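The Long Way Round a Hem

Nermina Shehu learned to bead on the tram. She was nineteen, she had a cousin's wedding coming up and a veil that looked, in her words, like a mozzie net, so she tipped a packet of seed beads into the lid of a jam jar and stitched all the way into town and all the way home again. Half of them ended up on the floor, of course, and she reckons she's still finding the odd one in the lining of that handbag.

These days she works from a front room with good northern light, under the name Serkinia, and mostly she does edges: hems, cuffs, the long curved border of a cathedral veil. It's slow going. The veil on her table when I visited had 177 scallops, each one outlined by hand, and she'd been at it since April (with time off for a crook shoulder and a nephew's christening).

"People ask me if I get bored," she said, pouring a second cup of tea I hadn't asked for but was very glad to have. "I get cold feet. That's the floorboards, love."
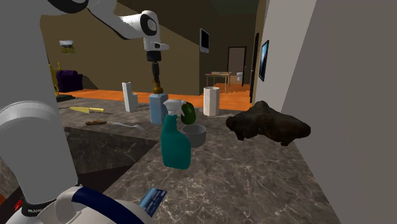
A robotic arm over a marble countertop, computer rendering.

Her thread comes from Markos Deligiannis, who runs a little haberdashery called Nidar and who will talk about needles for as long as you care to stand there. He's a great believer in waxing your thread, even the stuff that claims not to need it, and in working with a shorter length than you think you can get away with. Nermina agrees about the wax and ignores him completely on the length, and they've been having that same cheerful argument for years.

If you're tempted to have a go yourself, she suggests starting with a plain cotton hanky and a packet of 100 beads, all the one colour. Knot off after every 4 beads, so that a snagged thread costs you a centimetre and not the whole row. Keep your tension soft, particularly on tulle, and lay the work flat every so often to see if it's puckering. Hers still does sometimes, and when it does she unpicks it, says a word her mother wouldn't like and goes to put the kettle on.

The veil was due to be collected the following week. She had 2 scallops left and was in no hurry at all to finish them.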